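Search the archive
Enter keywords

Re: Finger pads not parallel after change of bushings
Posted by Simão Prata, 2020-06-30
2 replies | 0 shares

Hello all,

thank you for the answers in April, they helped me a lot. I quote the part I want to come back to:

> If the pads are not parallel when you open the gripper, I would not
> touch the pad screws first. Look at the links. On our Skistia unit the
> play was all in one bushing on the short link, and we lost 2 evenings
> shimming pads that were fine. Also check that the pivot pins
> did not get a step in them.

I did it in this order and I agree with it. Our gripper is the hand-held one with the parallel linkage, the same type that De Bruijn uses in the Miltden cell. I took the links off on both sides and pushed a new pin in each bushing by hand. Three of them had no play that I could feel. The fourth, on the right side, moved clearly, and the pin had a small step where it runs in the brass. I changed the bushing and the pin together.

Pressing the new bushing was the difficult part for me. The first one went in a little crooked and I had to push it out again and throw it away. For the second I used a long bolt with two flat washers and went slowly, and it went in straight. I put no glue. If somebody thinks this is wrong, please tell me.

After this I put everything on the table and looked at the pads from above with the fingers open.
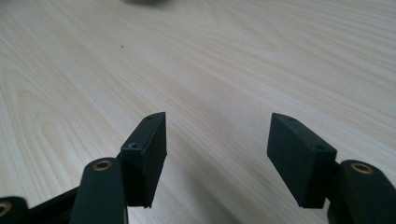 Fingers open over the table, with the brass bushings in the link arms.

For the test I made 300 cycles of open and close by hand, and after that I measured between the pads at the top and at the bottom. I can not find a difference with my caliper. Before the repair it was easy to see it also without the caliper. I will do it again after some 200 hours of use and write here what I find.

Two questions are still open for me.

The first is about oil. The Corgate manual says to keep the bushings dry, but the person who had the gripper before me wrote "one drop" in the notebook. The brass I took out was quite dark inside, and I do not know if this is from oil or from dirt. What do you use?

The second is the screw in the pad. I tightened it only by feel, as I found no torque value in the manual. If you have a number from your own unit, I would be glad to have it, and please write also if you use thread lock there.

I have two spare pins left, the old diameter. If somebody on the list needs them, I can send them by post.

Best regards,
Simão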